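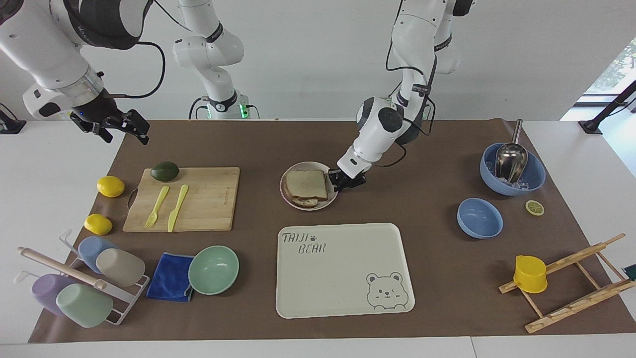
Pleltus table set - read me first

Hi! I'm Lilian Minja and I look after the Pleltus table set, a collection of short recordings of small kitchen jobs: moving a sandwich, clearing a board, putting cups away, that kind of thing. There are 3,178 recordings in this release, split across 35 jobs. Wycliffe Nyaga wrote the job list and Yaa Baidoo did most of the labeling (and all of the shopping, thank you Yaa).

What's on the table

Everything sits on a big sheet of brown paper. We tried a patterned tablecloth in January and I hated it, so those recordings are out. The regulars are a round white plate, a sandwich, a wooden cutting board, a yellow plastic fork and knife, lemons, a dark green thing we label "avocado", a wire cup rack, plastic cups, a blue cloth, a mint green bowl and a large cream tray. Not every job uses every item. If something isn't part of the job it may still be lying there, and we kept it that way on purpose - real counters have stuff on them.

Labels

Each recording comes with one plain sentence, like "put the sandwich plate on the tray" or "hang the lavender cup on the rack". Color names were a long argument. We settled on light blue, beige, lavender and mint for the cups. Please watch out for "mint", which can mean the cup or the bowl, so always read the noun too! Fidel Maldonado spent an afternoon fixing the ones where I had written only "the green one".

The fork and knife are labeled separately, even when they're side by side on the board. Lemons don't get individual names, and if a job says "a lemon" then any lemon is fine.

Layouts

We used 16 starting layouts. Items get nudged between recordings, so don't expect the board or the cloth to be in exactly the same spot twice. The cloth usually starts folded. In 5 of the jobs it gets unfolded, and those are the messiest ones in the set, so maybe don't start there.

Folders

jobs - the sentence list, one per line
layouts - a sketch of each starting layout
recordings - sorted by job, then by layout
notes - my own running notes, typos included

Known problems

A few sentences say "dish" where they should say "plate". The "tray" jobs were called "platter" in the Nenby draft, so if you have old scripts, search for both words.

Questions go to me or to Ferhat Duman, who keeps the download page running. Last edited Jul 17, 2024.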